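Dish Racks and Draining: Your Questions

Compiled by Sunita Haddad for the Kekstead kitchen pages. Last checked November 21, 2019.

Do I need a dish rack if I own a dishwasher?
Probably, though a smaller one than the stores want to sell you. Pans and glass lids still get washed by hand in most homes I know.

Is wood better than wire?
It looks nicer. I've read plenty of claims that wood "breathes" and keeps plates cleaner, and I have yet to see one backed up. What I can say is that slots hold a plate upright and a wire basket lets it slump.

Does the wood go moldy?
It can. My first one, a Remidine, had black spots on the feet by July. Stand it somewhere with air under it and wipe the feet when you remember. Oiling helps a little. The special rack oils look a lot like ordinary mineral oil at a higher price.

Should every slot be filled?
No. Leave a gap between dinner plates if you can. The makers' plate counts seem to assume very thin plates.

Is paper under the rack any use?
For a spill or two, yes. It turns to mush under a steady drip, so I'd use a towel or a tray.

Where do lids go?
Few racks have a good answer. A domed glass lid is too fat for a plate slot, and the clip-on lid holders I tried (2 of them, from Neves) both bent. I put the lid back on its saucepan once both are dry.

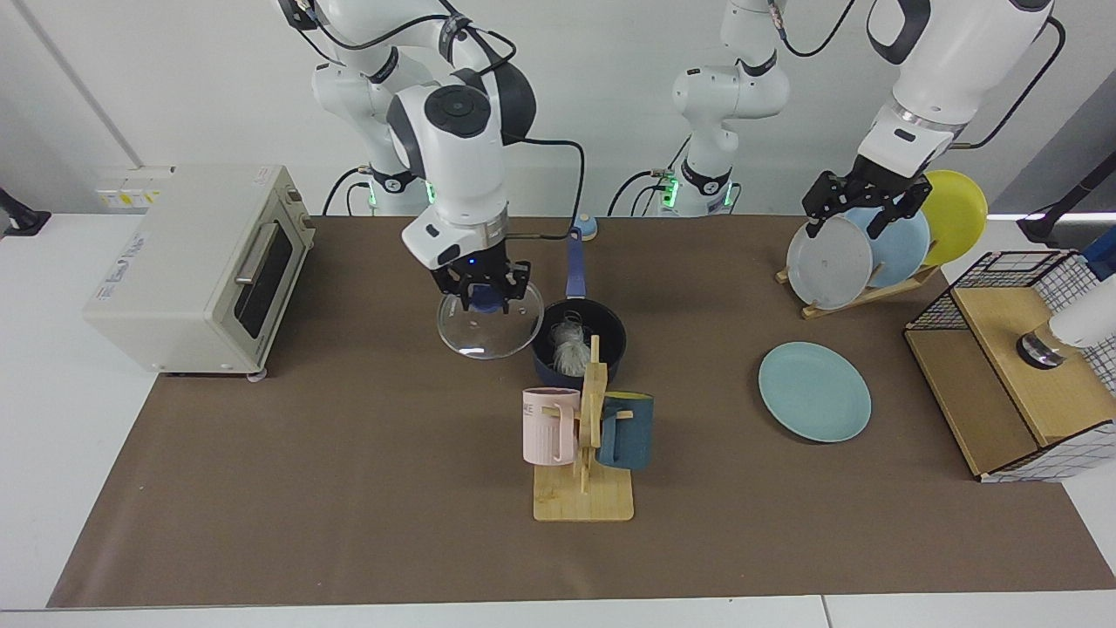
Can I just leave everything in the rack until dinner?
You can, and most of us do. I doubt it harms the plates. It does mean the rack becomes your cupboard, and then you'll be told you need a bigger rack.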